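Online memorial page: candle messages disappearing and wrong photo order
Ticket opened 2023-01-08 by Nermin Kocabaş, family contact
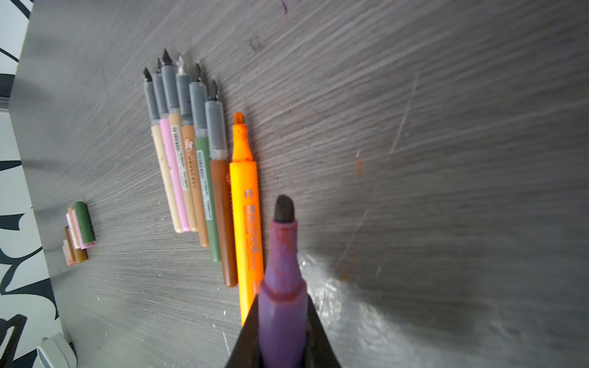
Hello, and thank you for picking this up so soon after the holidays. I look after the memorial page for my late aunt, which Redmont Funeral Home set up for us in December along with the printed notice. The notice itself is lovely and we have had such kind comments on it. My trouble is with the guest book underneath. People write a message, press the candle button, see their words come up, and then by the next morning the message has gone. My cousin in Cestel has tried three times now, bless her, and she is starting to think we are deleting them!

The photographs have also shuffled themselves, so that her wedding comes after her retirement party. That one matters less, but her sister would dearly like it put right.

Reply from Alper Eren, Memorial Pages Support
Dear Nermin, I am so sorry about your aunt, and sorry too that the page has given you extra worry. I had a good look this morning. Your guest book is set to "family approves first", and the approval emails are going to an address ending in plekov, which I don't think is yours. There are 11 messages sitting there waiting, including all three from your cousin. Nothing has been lost. Could you tell me who should be receiving them?

Nermin Kocabaş
Oh, what a relief. That address is my brother-in-law Tarık Canpolat's old work one, and he left there before the funeral. Please send them to me instead. May I also ask whether long messages get cut? Her old choir leader, Sinan Ateş, wrote a very full one and the ending is missing.

Alper Eren
All changed over to you. Messages stop at 1,000 characters, I'm afraid, and the page doesn't warn people, which I have passed on to Ankit Vashisht on our web team. He has lifted the limit for your page, so Mr Ateş can post his again in full. For the photographs, choose "Arrange by hand" in the album, drag them about, and press Save before you close it. Please allow 30 minutes for the new order to show.

Nermin Kocabaş
Approved every one of them and had a little cry over the choir message. The photos are in order on my computer but still muddled on my phone.

Alper Eren
Your phone is holding on to the older copy. Close the page fully, open it again and pull down to refresh.

Nermin Kocabaş
Yes, wedding first now. Thank you both, you have been very patient with me.

Status: resolved. Message limit warning still open with web team.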